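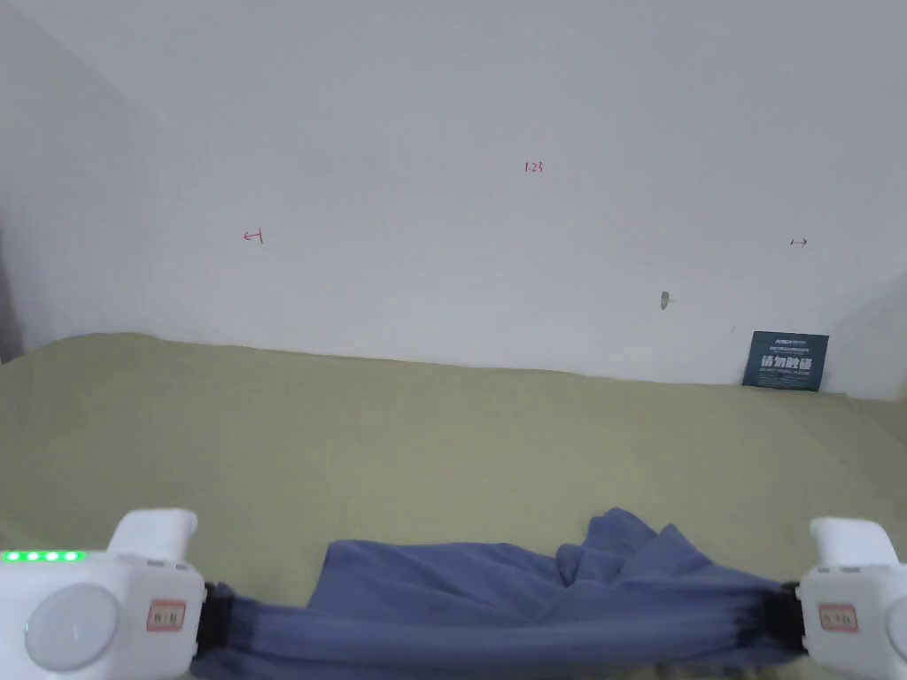
A blue cloth held between the two jaws of a hand-held gripper at the Gidgate site.

Cloth work paused after gripper fault

The cloth handling sessions at Gidgate were stopped for 11 days in October after the right-hand gripper failed to open on command. There were no injuries. The work has started again with some changes, and anyone booked on the grippers should read this before their next session.

The fault showed up partway through a folding run. The operator released both triggers to drop the cloth. The left jaws opened and the right ones stayed shut. The operator pulled, the fabric tore, and a strip of it went into the jaw linkage. At that point the right-hand unit was still drawing current and still showing green.

That last part is what concerned us most. The green strip tells you the unit has power and is talking to the logger. It does not tell you that the jaws are where the software thinks they are. Several people on the team, including some who have been on Te Moana from the start, had been reading it as a general all-clear.
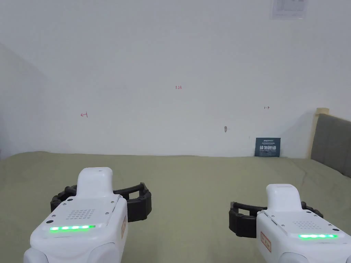
Tane Tamihana took the unit apart the next morning and found lint packed behind the position sensor. The sensor was reporting open while the jaws were closed, so the controller saw nothing to correct and logged no error. We then went back through 175 saved runs and found 4 more where the reported jaw position did not match the video. Those runs have been pulled from the set. If you have already copied them, please delete your copies and take the new list from the Te Moana folder.

Braltel, who service the units for us, cleaned both grippers and replaced the sensor on the right one. They also looked over the spare pair and found lint there too - less of it, but in the same spot.

What changes from now on:

Open and close both grippers fully before each run, and watch the jaws while you do it. Do not go by the lights.

If a jaw sticks, stop and switch off at the unit. Do not pull the cloth free and do not put your fingers between the pads. The grip is strong enough to hurt.

Brush out the linkages every 2 hours when working with fabric. Brushes are in the Hiltis case with the chargers.

Write down any sticking, even if it clears by itself. We now know of one earlier case that cleared by itself and was never written down.

A software check that compares motor current with reported position is being tested. Until it is in, the manual check stays. Questions and fault reports go to Tane.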